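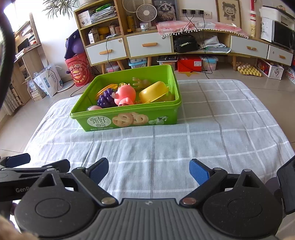 3.2 屋内における支持物への接触

杖の常用者が屋内で杖を手放し、家具や壁に触れながら移動する行動を、本稿では伝い歩きと呼ぶ。対象はBirkitia地区の在宅者119名で、照明条件により2群に割り付けた。一方の群には足元灯Gornonを寝室から便所までの動線に設置し、他方は従来の照明のままとした。観察期間は各7日間である。接触の記録には手首装着型の加速度計Nazariを用い、手掌が支持物に触れてから離れるまでを1回の接触とした。手掌以外の部位による接触、および立ち上がり動作に伴う接触は除外した。

接触の頻度は両群とも便所の出入口付近で最も高く、次いで寝台脇であった。廊下中央部では頻度が低く、接触時間も短い。足元灯群では夜間の廊下における接触が減少したが、出入口付近では差が認められなかった。敷居の段差が残る住宅では、照明条件によらず両手による接触が多い。支持物の種別では戸枠と箪笥の上面が大半を占め、設置済みの手すりの使用は低調であった。手すりの高さが肘の位置より上にある住宅で、この傾向は顕著である。
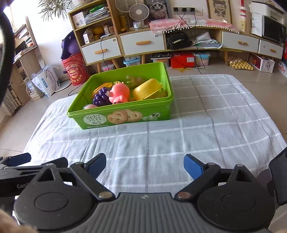 聞き取りでは、手すりは冷たいので冬場は箪笥の縁に手を置く、向きを変えるときだけは戸枠でないと心もとない、との回答があった。同様の趣旨の回答は足元灯群にも見られ、照明の改善後も支持物の選択そのものは変わりにくいと考えられる。ただし、表面温度は本調査では測定していない。

支持物の安定性は、固定の有無、上面の高さ、把持部の形状など7項目で評点化した。評価は訪問時に行い、6月に同一の手順で再評価した。固定されていない椅子や小卓は評点が低いにもかかわらず、居間では繰り返し触れられていた。居間の動線は家具配置の変更によって変わりやすく、評点の再現性も他の部屋より劣る。

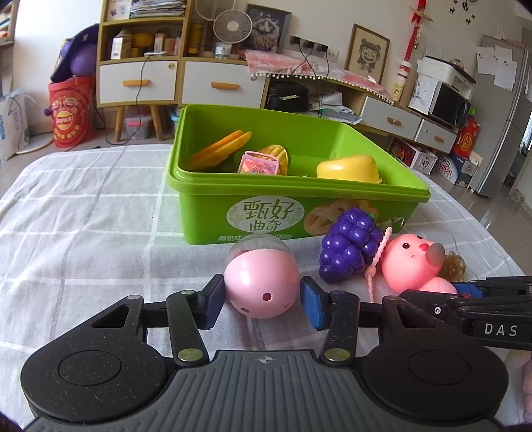
図3 格子柄の布の上の緑色の容器と、下半分がピンク色のカプセル

3.3 記録の欠測と補正

加速度計の装着が入浴時に中断された例では、当該時間帯を欠測として扱い、前後の値による補間は行わなかった。左右どちらの手首に装着するかは、杖を持つ側の反対とした。このため、杖側の手による接触は過小に記録されている可能性がある。両手に装着した予備調査では、方向転換時に杖側の手の接触が増えており、出入口付近の値の解釈には注意を要する。 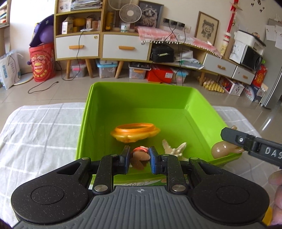 図4 黄緑色の容器と、内部にあるヒトデ形などの玩具

接触の判定閾値は解析ソフトウェアFludikの既定値に従った。閾値を下げると、着衣の擦れや戸の開閉が接触として混入する。引き戸の住宅ではこの混入が特に多く、開閉動作の区間を目視で除いたうえで集計した。歩行速度との関連は次節で扱う。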